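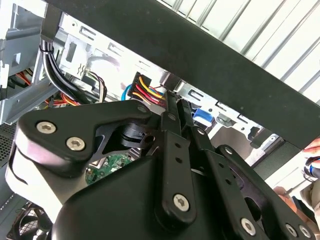
Gripper fingers inside a desktop case, next to the power connector.

Subject: Re: [refurb-automation] Disassembly cell, what goes on the capital request
From: list member, bench operations
To: refurb-automation

Replying inline to the message from this afternoon, then a revised line list at the end. I have trimmed the quote to the parts that affect money.

> We have the Mekier quote for the desktop disassembly cell and need to
> decide what is capital and what is operating before the request closes
> in January. The quote covers arms, grippers, controller, mounting and
> install. My reading is that this is the whole cost of the cell and we
> can submit it as it stands.

It is the whole cost of what Mekier sells. It leaves out tooling wear, fixtures, the time of the people who load and reset the bench, and the scrap allowance. On the last purchase of this kind we put those under operating, without a forecast, and overspent the operating line before the equipment had been accepted. I would put a forecast in the request this time even where the money comes from a different account.

> Do we need two arms? One arm with a good gripper would take the price
> down a lot, and a person can hold the chassis.

Two. The case has to be held against pull-out forces. A drive caddy with a latch needs a steady chassis, and so does a power connector with a lock tab. A passive clamp would do it for a single chassis model, but our intake is mixed and the clamp would need changing at every model switch. The second arm does the holding and takes the removed part. It also means that one arm can be out of service and the other can still run the simple steps, such as lifting out parts that are already free.

A person holding the chassis while the arm is powered is a different risk assessment and a slower speed limit. If we plan for hands in the work area, that has to be stated to Mekier before they size the safety package. Adding it afterward is a change order.

> The Greltard gripper is the most expensive item after the arms. Is there
> a reason not to take the standard parallel gripper from Kenico?

Clearance. The case is crowded and the wiring takes up a good part of the opening. Look at the first picture: the link going up toward the connector is narrow enough to get there, but the side plates are broad and they come down over the same opening. Any gripper we buy has to be judged on the width of the whole body at working depth as well as on the finger width in the data sheet. The Kenico unit has a smaller body and a shorter reach. At the depth of a power connector its body would be sitting on the case rail. It is a good choice for anything at the top of the chassis and a poor choice for anything at the bottom.

What I suggest is that we ask both vendors for a body envelope drawing, cut the profile out of foam board, and try it by hand in the chassis models we see most. That costs an afternoon and should come before the purchase order.
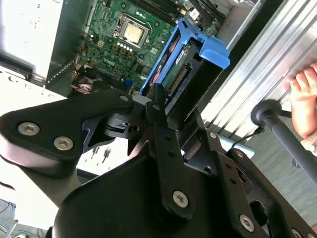

Photo: Güneş disassembly project

The drive bay is the step I would use for acceptance. The blue caddy stands up at an angle to the board, with the drive's circuit board facing outward, and the fingertips come in from underneath. There is bare electronics close to the metal on that approach. If the tips are going to work there, they need an insulating, non-marking cover, and covers are a consumable. Greltard sells them in sets. I have put four sets in the first-year list. That is a guess and I would welcome a better one from anybody who has run covered tips against sheet-metal edges for a full year.

Same comment for wiring. Cable bundles cross the approach path and differ from one case to the next. A vendor demo with a stripped case tells us nothing about this. The acceptance text should say that the cases are presented as received, with the side cover off and all internal cabling in place.

> How many units do we base the payback on? I used the full annual intake.

Use 322. That is the number of desktop towers in the current backlog that we have sorted and recorded by chassis model, and it is the only population where we know what is in the pile. The full annual intake includes laptops, thin clients and all-in-ones, none of which this cell is being bought to handle. Counting them makes the payback look better and will be the first thing questioned in review.

With the smaller number the payback gets longer. I would still submit it. If the case only works on the full intake, then it does not work, and we should lease.

> Lease: Mekier offers it, but the rate seems high.

The rate is high and it includes service. Compare it with purchase plus the service contract, plus the spare controller we would otherwise keep on the shelf. On that basis the difference is small. The lease also has an exit at the end of the first term, and the purchase has none apart from resale. My one objection is that the leased gripper may not be modified, and we will want to change the tips. Get written confirmation that changing tips does not count as a modification.

> Anything missing from the install section?

Yes, several items.

Structure. The quote lists a work stand but does not say what surface the parts are set down on or where the removed components go. We need bins within reach of both arms, and their position affects the cell layout drawing.

Lighting. Deep cases are dark inside, and anything leaning over the opening makes them darker. If the wrist camera is used to find connectors, the light has to come from near the camera. Overhead fixtures alone leave the lower half of the case in shadow. It is a cheap line item at order time.

Cable routing. Rods, stand members and arm cables share the space beside the case. I would ask for a routing drawing and a strain relief at the wrist. Cable snags were the most common stop on our previous bench equipment, and each one took longer to log than to clear.

Floor area and footwear. Our site rules require closed shoes at any bench where a chassis can drop. The cell area should be marked accordingly and the floor marking should be in the install price.

Training. Mekier includes training for two operators. Ask for the price of additional places now, while there is still something to negotiate with.

Revised line list for the request:

Capital
- Arms, pair, with controller
- Grippers, Greltard, subject to the foam profile check
- Work stand with set-down surface and bins
- Wrist lighting and camera mounts
- Safety package, sized for hands in the work area
- Install, cable routing, floor marking

Operating, first year
- Fingertip covers, four sets
- Service contract (drops out if leased)
- Loader and reset labor, as hours per unit
- Scrap allowance for damaged boards and broken latches
- Extra operator training

Not requested
- Kenico gripper. Keep the quote on file for top-of-chassis work
- Vision software upgrade. Revisit after acceptance

Open points: I do not have a labor figure for resets. If anybody on the list has logged time between units on a similar cell, with mixed chassis models, please post the method along with the number. A number from a single-model line will not transfer.

I also need to know whether the scrap allowance can be charged against recovered part value or has to be shown gross. The finance template allows either, and the last two requests from this group did it differently.

Send corrections to the list so they end up in the archive. I will hold the request open until 4 p.m. on the closing day and upload whatever version is current then.

_______________________________________________
refurb-automation mailing list
Reply goes to list by default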